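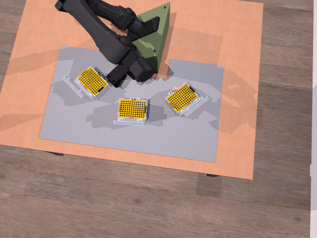
# How Two Newspapers Covered the Bravwood Ceasefire

Lihua Li and Gadisa Asfaw
Mon 23 March

We wanted to find out how a ceasefire looks from each side of a border, and this turned into the most fun we've had on any assignment! Our sources were the Gramberg Courier and the Weldu Post, two dailies that disagreed about nearly everything in the Bravwood talks.

## What we did

We pulled 100 articles, then kept the 60 that dealt with troop withdrawals. Gadisa read the Weldu pieces and Lihua the Gramberg ones, and then we swapped (a great idea, we caught plenty of each other's mistakes).

## What we found

- The Courier quoted army officers in 40 of our articles, far more than it quoted villagers.
- The Post hardly used the word "ceasefire" before the Jundeck meeting. It preferred "pause."
- Both papers printed the figure of 656 soldiers leaving, but neither gave a source for it.

That last one surprised us both! We still want to trace where the number started, and we'd love to add radio broadcasts before the final version in May.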